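Faltus laundry pickup set, README

Hi! If you got here from the Skelutham index page, you're in the right place. This folder holds the wrist camera recordings and gripper logs from our garment pickup runs, plus everything I know about the fault that ruined a good chunk of them. Please read the fault part before you train on anything. I know, I know, I skip READMEs too.

What's in here

There are 400 episodes. Each one is a folder with the wrist video, the joint positions, the commanded finger width, the measured finger width and a small text file with whatever the operator felt like typing (sometimes a full paragraph, sometimes "ok"). The arm runs on the Hotach controller and the gripper is the black two-finger one with the long tapered fingers. Tasks are all variations on clothes: get a piece of clothing out of a basket, put one in, move one from here to there.

Of those 400, 22 are flagged with fault = 1 in the index. Those are the ones where the fingers stayed closed when they'd been told to open. I left them in on purpose, so filter them out yourself if you don't want them.

The sticky gripper thing

So, what happened. The arm would come down toward a garment, the policy would ask for open fingers, the log would happily say the fingers were open, and they weren't. They were pressed together like a beak. Then the arm would carry on with its approach and poke at whatever was underneath. Mostly that meant a shirt got prodded. Twice it meant the tips went into something hard, and after the second one I hit the stop button and went to get a coffee, because my hands were shaking a little.

The reason it took me so long to catch is that I was looking at plots all day and hardly ever at video. On the plots everything was lovely! The measured width followed the commanded width so closely that I remember being proud of it. Well, of course it did. The driver was copying the command into the measured field every time the real reading came in late, and under load the real reading came in late a lot. I wrote that fallback. It was meant to be in there for one afternoon.

What finally got me was scrubbing through the wrist video with the width printed next to it. Fingers shut, number says open. The camera moves with the wrist, so you get a clear look at the fingers, and if you only ever check one thing in a recording, check that.
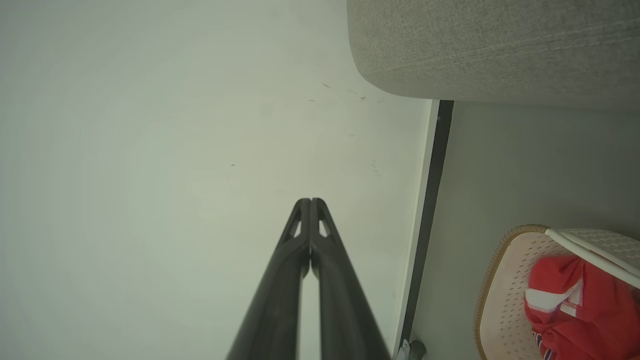 Lorenz Frei wrote back after the first draft of this file and wants it said more strongly. In his view a missing reading should stop the arm, full stop, and any dataset recorded with the fallback in place ought to be treated as suspect from the first episode to the last, flagged or unflagged. He also asked why the measured width column was still being shipped at all if half of it could be made up.

Fair. I went back and forth on that one. The column is still there, but from version 2 on there's a second one next to it called width_fresh, which is 1 when the number came off the gripper and 0 when the driver filled it in. Where width_fresh is 0, don't believe the width. For the unflagged episodes I compared the video against the log by eye at every open command, and I'm fairly comfortable with them, but I'm one person with tired eyes, so write to me if you find one I missed.

What we changed

The driver now stops the arm if a reading is more than 50 milliseconds old. That sounds strict and it is, we had a lot of annoying stops the first week. Most of them went away once Pirmin Eder moved the gripper onto its own port so it wasn't sharing with the camera. The mechanical side had a problem as well: lint had worked its way into the finger slide, and on a slow open command the motor gave up before anything moved. We clean the slide before every session now. The cleaning steps are in docs/slide.txt, and please don't use oil, it makes a sort of felt in there.

Known leftovers

The operator notes for the faulty runs are not reliable. I typed "good approach" on at least one where the fingers never opened, oops.

Timestamps in the Schnyder export are in local time and everything else is UTC. I keep meaning to fix it.

Some baskets move when poked. If you're using basket position as a label, take it from the start of the episode and not from the end.

The flagged runs have no success label. Leave that field alone, it's empty for a reason and the loader will complain if you put a zero in it.

Changes

Version 2, February 4, 2023: added width_fresh, added the fault flag, rewrote this file.
Version 1: first upload, with the bad column and no warning. If you have this one, please delete it and grab the new one.

Questions go to me or to Waltraud Haslinger, who has the raw logs on her drive. I'm away for most of March.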